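Vivley Story Archive – README

Personal accounts of living with a chronic condition, collected from readers and tidied up just enough to be searchable.
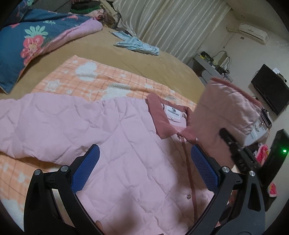 The archive holds 1,108 stories. They came in through the Vivley web form between one August and the next, except for 148 that arrived as letters and were typed up by hand. Spelling is as the writers left it. So are the opinions on hospital parking, which are numerous and strongly held.

What's in each record

story_id, condition (as the writer named it), role (patient, parent, partner, other), year_of_diagnosis, text. The last field runs from 10 words to several pages. We set the minimum at 10 after somebody submitted "fine thanks."

Known problems

211 records have no year of diagnosis. Some writers didn't remember, and others put "too long ago," which our date parser took badly.

Most writers found us through the Jilitz newsletter, so people who enjoy newsletters are overrepresented. Don't use this to estimate how common anything is.

Names, towns and clinics were replaced with tags by the Brikorari script. It also replaced the word "May" throughout – fixed in the current version, mostly.

Use

Research and teaching only. No medical advice lives in here, though plenty is offered. Removal requests go to the Salazar desk and are handled in the next release.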